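Pastry Resting Times and Shrinkage: Project Report
Food Science, Semester One
Group members: Hamdia Weldu, Byung-chul Wang, Heloísa Siqueira
Supervisor: Reinaldo Miranda

Background

Every recipe for shortcrust tells you to rest the dough, and no two of them agree on how long. Byung-chul's aunt says an hour. The back of the flour packet says 20 minutes. Heloísa has never rested a pastry in her life and her tarts are, annoyingly, fine. We set out to learn whether resting time changes how far a blind-baked case slides down the side of its tin.

Method

We made one batch of dough per session from plain flour, cold butter, a pinch of salt and iced water, and divided it into 12 equal discs. Each disc was wrapped and chilled for 5, 30, 60 or 120 minutes, giving three cases at each time. The discs were rolled to the same thickness between guide sticks, fitted into fluted tins, trimmed flush with the rim and baked with weights. Once the cases had cooled we measured the drop from the rim at four points and took the average.

Our first session, in February, had to be thrown out after someone (me) set the oven to grill. The cases were a striking colour.

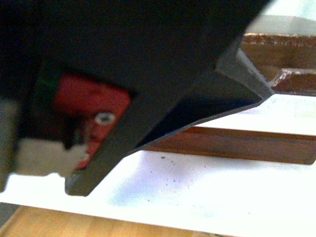 Trimming caused more arguments than any other step. Byung-chul favoured rolling the pin across the top of the tin, which is quick but drags the dough outwards, and Heloísa favoured a paring knife, which is slow and gives her time to criticise. We settled on a bench scraper held at a slant. The black finger in the photo has much the shape we wanted, a flat, tapered plate with a bevelled edge and a blunt, squared-off tip, though our scraper was yellow and came from the discount bin.

Results

The 5-minute cases shrank the most, with a mean drop of 9 mm. At 30 minutes it was 5 mm, at 60 minutes 3 mm, and at 120 minutes also 3 mm. The second hour in the fridge bought us nothing except a second hour.

Limitations

Three cases per group is thin. The fridge was shared with another class and its door was rarely shut. One 60-minute case was eaten before measurement and has been left out of the average – the culprit is a named author of this report and it was not Byung-chul.

Hamdia Weldu, for the group
8 June 2025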